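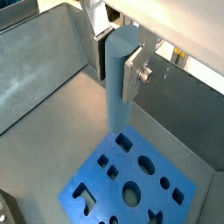
Rosaire Leclerc

Cyprian Kaczmarczyk told me that garlic planted in spring never makes proper heads, and that I should pull mine now and eat it as greens. I would love to hear that he's wrong! I have a whole bed of it coming up and it looks terrific.

Some background. I meant to plant in October like everybody does, but we were in the middle of moving to Fullov and the garlic sat in a paper bag in the garage all winter. When I found it again a few of the cloves had little green tips, so I figured it was now or never and put them in as soon as I could get a fork into the ground. It's a hardneck called Sanna, which I bought from a stand at the fall market. The leaves are up past my ankle now, good color, no yellowing.

We're at 600 feet, on a slope that faces east, so mornings are sunny and it cools off fast in the afternoon. The soil is on the heavy side but the previous owners must have been digging compost in for years because it's lovely stuff once you get below the crust (and the worms, my goodness). I mulched with straw.

So do I leave it, or pull it? And if I leave it, should I be feeding it? This is my first garden with real room in it and I'm a bit giddy, so all opinions welcome, even gloomy ones.

Posted April 2023

Grażyna Bednarek

Leave it in! Please leave it in. Cyprian is half right, and the half he's right about depends on how cold that garage got.

A garlic clove needs a long cold spell before it will split itself up into a head of new cloves. Usually it gets that in the ground over the winter. If your garage is unheated, yours may well have had its cold spell in the bag, and the green tips are a decent sign of life. Garlic that misses out on the cold tends to grow into one round bulb with no divisions in it, a bit like a small onion. People call those rounds. They taste wonderful, they peel in a second, and if you save a few and put them back in the ground this fall they'll usually give you a full head the next summer. So even your worst case is pretty nice.

On feeding: yes, and soon. Garlic puts on its leaves first and then lives off them while it bulbs up, and a spring planting has less time to do the leaf part. I scratch a little blood meal in beside the row, water it, and do the same again a few weeks later. Then I quit once the days get really long. Late feeding gives you big floppy tops and not much underneath.
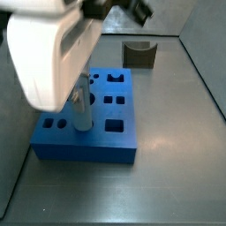 Keep the weeds out while all that is going on, because garlic is hopeless at competing. It has skinny upright leaves that shade nothing, and chickweed will walk right over it. Your straw will help a lot. If you have heavy soil, though, pull the straw back from the stems during a rainy stretch and let the surface breathe for a day or two.

When the scapes come up (those are the curly flower stalks, if you get them at all) snap them off and eat them. Chop them into scrambled eggs. Blend them with oil and salt and whatever hard cheese you have. I look forward to scapes more than I do to the garlic!

Expect to harvest later than your neighbors. I go by the leaves: when the bottom ones have browned and the top ones are still green, I dig up one plant and have a look. If the skins are tight and papery, out they all come. Dig them, don't yank them, especially in heavy ground, or you'll be left holding a handful of stems.

Nikola Cieślak

I did this one year and got rounds. They were fine. Water matters more than fertilizer in my opinion. Don't let it dry out in June.

Grażyna Olszewski

Agree with most of what's above, but I would go easy on the blood meal if the compost is as good as you say. Mine went soft and wouldn't keep the year I fed too much.

Also, how deep did you plant? I go two inches down in spring, shallower than my fall planting, so they don't waste time getting up to the light. Too late to change that now, obviously, and if the leaves are past your ankle they clearly found their way. One thing for next time: the smaller cloves from the middle of a head aren't worth a spot in the bed. I poke those into a pot by the kitchen door and cut the greens all spring like chives. They're great on potatoes.

And do dry the harvest somewhere airy and out of the sun. I hang mine in the shed with the door propped open and leave it until the necks feel dry all the way down. Welcome to the slope, by the way, the east side is the good side.

55 shares | 2 comments

Contact us | © Durketer Garden Help | Back to top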